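Kastik Scroll & Manuscript Facsimile Set
Item 3145
By Erklow Replicas

Page updated March 23, 2020

Full-size facsimile set for museums, seminaries, libraries and classroom use. Two scrolls, one codex leaf, display cradle. Made in our Kidthorpe shop. Ships flat except the long scroll, which ships rolled in a tube.

We get asked a lot if these are printed on real parchment. The codex leaf is, goatskin. The scrolls are a heavy cotton paper, toned by hand, edges torn and worn by hand. No two sets match exactly so please dont order a second set expecting the same edge.

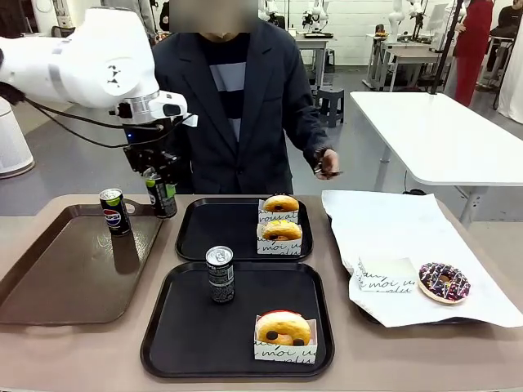
Cans and trays on the table.

What you get
Long scroll, 33 inches, stitched in sections with linen thread
Short scroll, single sheet, with the damage along the bottom margin copied in
Codex leaf, written both sides
Display cradle, maple, felt lined
Reading guide, line by line, with a plain English translation
Storage box, acid free, lid lifts off

The text
Lettering is reproduced at actual size. Ink is a matte carbon black, a little uneven on purpose. Gaps in the original are left as gaps, we do not fill in missing words on the facsimile itself. Suggested readings are in the guide, in brackets.

Handling
Clean dry hands are fine. No gloves needed, gloves make people clumsy. Unroll on a flat surface, one hand on each end. Do not lay weights on the stitching. Keep out of direct sun or the toning will shift, mostly toward yellow. Spills: blot, don't rub. Nothing we sell is waterproof. 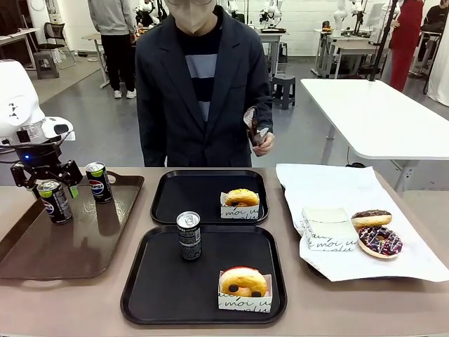 Options
Matlala case. Locking tabletop case, clear acrylic top, fits the long scroll open to half its length. Order number 2535. Sold seperately. Arrives assembled, key taped to the underside.
Extra reading guides. Packs of 2. Same guide as in the box.
Wall label kit. Blank cards plus a file you can edit with your own text.
Replacement cradle felt. Gray only right now, brown is back in July.

Ordering
Schools and museums can pay by purchase order. Send the PO with the item number on it, not just "scroll set", we make more than one. Individual buyers pay at checkout.

Sets are made in batches. If the button says Waitlist, the batch is sold out and you'll get an email when the next one is ready. No charge until it ships.

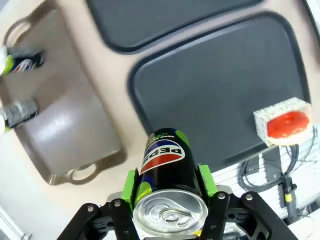
Returns are accepted if the tube is still sealed. Once a scroll has been unrolled we can't take it back, but damage in shipping is covered, just keep the box and send us a photo of the label. Loaned sets (Kidthorpe pickup only) come back in the same storage box, guide included please. We've lost a lot of guides that way.

Wholesale prices for gift shops on request. Use the contact form and put Kastik in the subject line.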